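Vanport Stampers – minutes of the February 2023 meeting

Present: most of the regulars, plus two new faces from the Drunen crop night. In the chair: Siamak Arabzadeh. Minutes by me, Ehsan Rashti, and I typed these up with ink still on my thumbs, so please forgive any typos!

Minutes of the last meeting
Siamak read them out. One correction: I wrote that the November card swap was for "tall slim cards" and it was for any size that fits a regular envelope. That was my mistake and I have fixed it in the binder. Everybody was happy with the rest.

Card swap results
Oh, what a good swap this was! We got 61 cards in, and I laid them all out on my dining table before sorting and just stood there grinning for a while. So many of you are doing ink blending now. Remember when we were all scared of it? The theme was "frosty morning" and I expected a sea of pale blue, but there were peach skies, a very moody purple one with bare trees, and a fox in a scarf that I wanted to keep for myself (I didn't, it went into the swap fair and square).

A few practical things came up. Some cards had very thick layers, with three or four rounds of foam tape, and those cost more to mail. Siamak asked that next time we keep to a single layer of foam. There was a bit of back and forth on this because the shaker card people felt picked on – fair enough – and we settled on this: shaker cards are welcome, but please bring them to the meeting by hand and don't mail them to me.

Also please write your name on the back. Two cards came in with nothing on them at all, and I still have one left over. It's the one with the kraft base and the three little birdhouses. If it's yours, shout.

Next swap theme
Suggestions were garden gate, birthday cake, vintage travel and "anything with a button on it." We voted by show of hands and birthday cake won easily. I voted for the buttons and I will go on bringing it up. Cards are due at the May meeting. Standard size, one sentiment on the front, inside left blank so the person who gets it can use it.
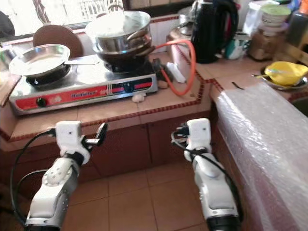

We then got onto the die-cutting machine, and this took a good long while. The Fetberg is getting stiff. The handle still turns but it makes a nasty creak on the second pass, and the bottom plate is so warped now that the fine dies don't cut all the way through. I've been putting a sheet of copy paper under the plate as a shim and it helps with leaves and circles, but anything lacy comes out half stuck in the die and you end up poking at it with a pin for ten minutes.

Siamak had looked into a new pair of plates and also into a new machine altogether. Plates are cheap and we can get them any time. A whole machine is a bigger thing and a few people felt we should try the plates first. I agreed. We said yes to the plates, and Siamak will order them. In the meantime, please turn the plates over after every use so they bend back the other way, and please, please don't run the big background dies through until the new ones come.

Money
The balance stands at $2332. That looks like a lot, but remember the room rent for the year comes out of it, and the deposit for the summer retreat. Dues stay the same as last year, and a few of you still need to pay, you know who you are! Cash or check, both fine, in the tin or to Siamak.

Somebody asked if we could spend a little on a proper paper trimmer. Ours leaves a fuzzy edge on anything heavier than regular cardstock. I think it only needs a new blade, and I offered to bring my spare one along next time so we can find out. If that doesn't do it, we'll talk about a new one.

Fülöp stamp set
So this was the fun part. The group order from Fülöp came in, and I had carried the box around in the car for two days without opening it, which I think shows great character. It's the wildflower set with the matching dies, plus the small sentiment strip set. We opened it together and passed everything around.

First thoughts: the poppy is beautiful, big open petals with lots of space to color in. The lines are thin, so alcohol marker people should stamp with a proper marker-safe ink and give it time before coloring. I smudged my first one by being in a hurry. The cow parsley is fussy to cut but so pretty in white on dark green. The "thinking of you" is a bit small for my taste. A couple of people loved it exactly because it's small and can be tucked under a flower, so there you go.

We agreed the set will live in the club drawer and can be borrowed between meetings. Please sign the sheet, clean the stamps before you bring them back, and put the dies back on the magnet card. The last borrowed set came home missing its smallest leaf, and it was later found in somebody's slipper.

Technique table
I did a little demo of watercolor with water-based inks smooshed onto an acrylic block. You press the pad onto the block, spritz it, pick the color up with a brush and go. No fancy paints needed. Use real watercolor paper and not cardstock, or it will pill up on you. A few of you asked which side of the paper to use – I like the bumpy side for skies and the smoother side for anything stamped.

One more question was about keeping the white areas white. I use a bit of clear embossing powder over the spots I want to save, heat it, then paint right over it and wipe off what beads up. I'll bring my heat tool next time so everyone can try, and if you own one, bring it too, because one tool between all of us makes for a slow line.

Summer retreat
Still planning on a weekend in June. Siamak has asked about the same house as last year and is waiting to hear. There were 10 of us last time and it was snug but lovely. We need at least 6 firm names before we can pay the deposit, so have a look at your calendar and let Siamak know. Sleeping arrangements to be sorted out later (snorers, please be truthful this time). Meals will work the same way, with everyone taking a turn at cooking and a turn at dishes.
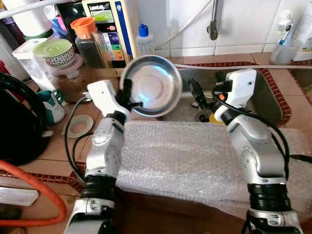 Dish duty at the sink, with a steel bowl.

I would also like us to agree on a retreat project beforehand. Last year we all brought our own things and it was nice, but we never got around to making anything together. My idea is a folded mini album, with each of us making one page for everybody else. Siamak liked it but worried about how much paper we'd have to haul. I'll make a sample page in two sizes and we can decide next time.

Any other business
The scrap box is overflowing. Take some home! There is a whole stack of nice cream cardstock strips that would be perfect for sentiments, and more washi tape ends than anyone could use in a lifetime.

Our two visitors from Drunen asked if they could join properly and of course we said yes. Welcome!

Thank-you cards for the hospice are running low, so if you have plain ones you aren't using, please drop them in the basket by the door. No glitter on these, please.

Still to do
Siamak: order plates, chase the retreat house.
Me: bring trimmer blade, heat tool and the sample album pages, find the owner of the birdhouse card.
Everyone: dues, names for the retreat, cake cards.

We wrapped up a little later than planned, and I drove home with the glue gun still in my coat pocket. It'll be back in the drawer next time.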